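# Penum desk-tidying set: recording rules and data card

Last updated: 24th March

Penum is a set of recordings of a robot arm putting small things into, and taking them out of, desktop storage. The recordings were made at two sites, Flullow and Tamley. This file covers what is in the set, the rules operators worked to, and the checks a recording had to pass before it was kept. If you are adding recordings of your own, read the whole file first.

## Contents

Each recording is one attempt at one task. There are 17 tasks, listed in tasks.txt with the wording given to the operator. Every recording has:

- the wrist camera video
- joint positions and gripper opening
- the task number and site
- a result: done, part done or failed

Failed attempts are kept. Please do not filter them out and then republish the set under the same name.

## Setting up

Put the organiser on the work surface before the arm is powered. It may stand close to a wall, but the arm must be able to reach every compartment named in the task without the gripper or its camera touching the wall. Test this at slow speed with the gripper closed. If it touches, move the organiser, not the arm base.

Labels stay on. Several of the organisers carry stickers, and a model trained on this set will see them, so do not peel them off or add new ones halfway through a session. The same goes for marks on walls and surfaces. Leave them as they are until the session is over. 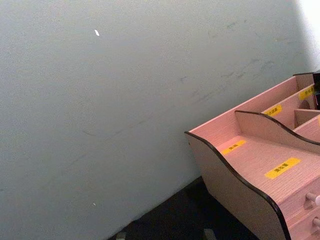

Wrist view: pink organiser against the wall, with yellow labels, the open front tray and drawer knobs at the right.

Angled views like this are normal for the wrist camera and are not a reason to reject a recording. Do not rotate the video to make it level. The mounting must stay fixed for the whole session, and if it gets knocked, stop and run the calibration again. Recordings made between the knock and the calibration go in the "hold" folder.

## Rules while recording

1. One operator drives and stays within reach of the stop button.
2. Hands stay out of the marked area while the arm is powered. To reset objects, pause the arm and wait for the light to go amber.
3. An attempt ends after 40 seconds, whatever state it is in.
4. Drawers are pulled by the knob only. Do not hook the gripper over the drawer edge.
5. If an object falls off the work surface, end the attempt and mark it failed.
6. Take a break of 10 minutes after every 15 attempts.

Rule 4 was added in December. Some earlier Tamley recordings break it, and these have "edge_pull" set to true.

## Checks

Someone other than the operator watches each recording through at normal speed. They look for dropped video, a wrong task number, and any person's face or private paperwork in view. A face or readable paperwork means the recording is deleted at both sites. Glare and patches of strong light are accepted as long as the target compartment can be made out.

The checker sets the final result. Where the checker and operator disagree, the checker's answer goes in "result" and the operator's in "result_op".

## Known gaps

Flullow used fewer organisers than Tamley, so do not split training and test data by site alone. Label text has not been transcribed. Lighting was not measured at either site.

## Tools

The Jadoon scripts in /tools read the files and report missing fields. Run check_all before sending anything in. It does not look at the video, so passing it does not replace the viewing check.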